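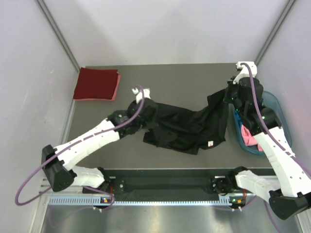
Der 2000-Meter-Lauf gehört auf jedes Abendsportfest, und zwar fest ins Programm, zwischen Weitsprung und Staffel, jedes Jahr aufs Neue! Ich schreibe das als jemand, der diese Strecke erst mit Ende dreißig entdeckt hat und seitdem jedem davon erzählt, der nicht schnell genug weg ist. Fünf Runden, kein Start irgendwo in der Kurve, keine krummen Restmeter, die man im Kopf abziehen muss. Alle beginnen an der Linie, an der sie auch aufhören. Und trotzdem läuft diese Strecke kein Mensch zweimal gleich. Eine Maschine könnte von mir aus dieselbe Bewegung bis morgen früh wiederholen. Wer dagegen fünfmal durch dieselbe Kurve läuft, kommt jedes Mal mit anderen Beinen dort an. Genau das will ich sehen, und genau das will ich selbst spüren, auch wenn ich in der vierten Runde regelmäßig das Gegenteil behaupte.

Startseite | Laufen | Bahn | Meinung | Termine

Die üblichen Einwände kenne ich. Die 2000 Meter sind keine Meisterschaftsstrecke für Erwachsene, es gibt keine Norm, für die sich das Training lohnt, und in den Bestenlisten sucht man lange. Stimmt alles. Mir kommt das inzwischen wie ein Geschenk vor. Über 1500 und 5000 Meter weiß jeder im Feld, was er draufhat, und jeder weiß auch, was die anderen draufhaben. Da wird auf die Sekunde genau angelaufen, die Uhr piept, und wer nach zwei Runden hinter seinem Plan liegt, lässt den Kopf hängen. Über 2000 Meter haben die meisten überhaupt keine Bestzeit. Man stellt sich hin und läuft gegen die Leute, die da sind. Wann haben wir das eigentlich zuletzt gemacht?

Im vergangenen August stand ich in Niria am Start, 20 Leute auf der Bahn, gemischtes Feld, Startschuss um 20 Uhr, die Luft noch warm vom Tag. Neben mir Nadhirah Ong, die sonst 800 Meter läuft, und Eero Leinonen, der von der Straße kommt und Spikes bis dahin für eine Art Kostüm hielt. Auf welcher anderen Strecke treffen sich die beiden? Die eine hat Angst vor der Länge, der andere vor dem Tempo, und beide haben recht! Die erste Runde war ein einziges Gedränge, die zweite viel zu schnell (meine Schuld, teilweise), und in der dritten zog sich das Feld so auseinander, dass ich schon dachte, jetzt wird es langweilig. Dann kam Eero wieder heran. Meter für Meter, mit diesem flachen Straßenschritt, der auf der Bahn völlig falsch aussieht und einfach nicht langsamer wird. Nadhirah wartete bis zur letzten Gegengeraden und ging dann, wie nur 800-Meter-Läuferinnen gehen können. Ich habe das von hinten gesehen, aus einiger Entfernung, und es war trotzdem das schönste Rennen meines Jahres.

Für Zuschauer ist die Strecke ein Glücksfall. Apinya Rattanakul, die beim LC Allel die Jugend trainiert, hat mir einmal vorgerechnet, wie lange Eltern konzentriert auf eine Bahn schauen können, bevor sie zum Kuchen abwandern. Fünf Runden liegen komfortabel darunter. Bei zwölfeinhalb Runden holt man sich dazwischen eine Bratwurst und hat hinterher den entscheidenden Angriff verpasst. Über fünf Runden bleibt man am Geländer stehen und schreit, und zwar bei jedem Durchlauf lauter.

Dazu kommt etwas, das mir als Trainingsmensch am Herzen liegt. Die 2000 Meter verzeihen einen Fehler, aber keine zwei. Wer zu schnell beginnt, kann sich in der Mitte noch fangen. Wer dann auch noch die vierte Runde verschläft, ist raus. Gerade Jugendliche lernen dabei in ein paar Minuten mehr über Renneinteilung als in einem Winter voller Tempotabellen. Uthai Jitpraphai sieht das anders, wir haben darüber schon manches Auslaufen lang gestritten. Er findet, der Nachwuchs solle lieber die Strecken laufen, auf denen später Titel vergeben werden. Das Argument verstehe ich. Aber die wenigsten von uns holen später Titel, und laufen wollen wir doch alle.

Mein Wunsch an die Veranstalter ist also bescheiden. Streicht nichts, verschiebt nichts, gebt uns nur eine Viertelstunde am Abend, wenn der Wind nachlässt. Im Sulport-Stadion soll es in diesem Sommer einen Versuch geben, und ich habe mich schon angemeldet. Eero auch. Seine Spikes hat er behalten.

Veröffentlicht am 21. Mai 2025
20 Mal geteilt | 2 Kommentare

Kontakt | Impressum | © Laufblatt Niria | Nach oben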